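Cenden rations its shade

The town of Cenden has adopted a shade plan, eleven summers after it cut down the trees on Antal Street to improve the view of the parking garage.

The plan, approved Wednesday night with one member asleep or deep in thought, sets out where a person on foot can expect to get out of the sun between the train station and the hospital. The walk takes 46 minutes. At present, most of it is spent regretting the walk.

Under the new rules, any building put up along the route must cast a usable shadow on the sidewalk for part of the afternoon. Developers may instead pay into a fund, and the town expects that they will. The money will go toward 116 canopies made by Bodico, a firm in nearby Skodumow whose earlier work includes the bus shelters that let the rain in.

Planting new trees was considered and set aside. Trees, the plan notes on page three, take a long time and drop things.

Merchants on Antal Street have already adjusted. The bakery moved its outdoor tables twice a day all through August, following the shadow of the bank across the street, and customers who lingered over coffee were moved along with them. The bank has asked whether it might be owed something.

A petition against the canopies drew 1,833 signatures. It needed 2,000. The organizers blame the heat, which kept people from stopping to sign.

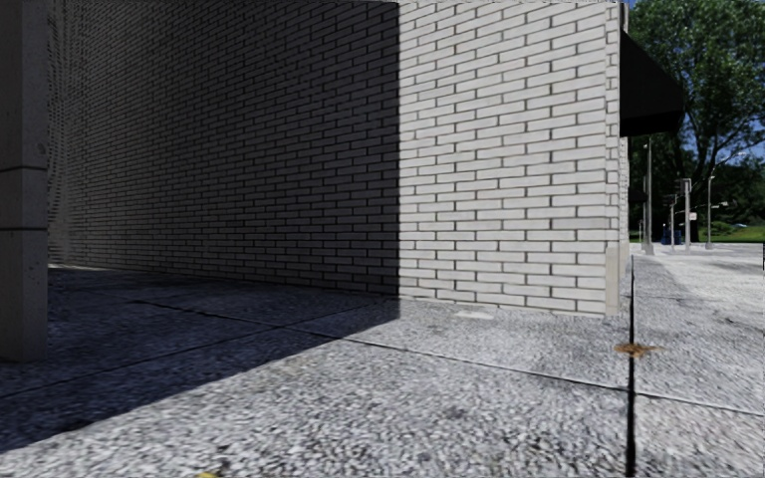 Will property owners have to do anything to existing walls and buildings?

The rules cover new construction only. Owners of older buildings may go on casting whatever shade they cast now, free of charge, and will be told in writing if that changes.

The first canopies are due up in November.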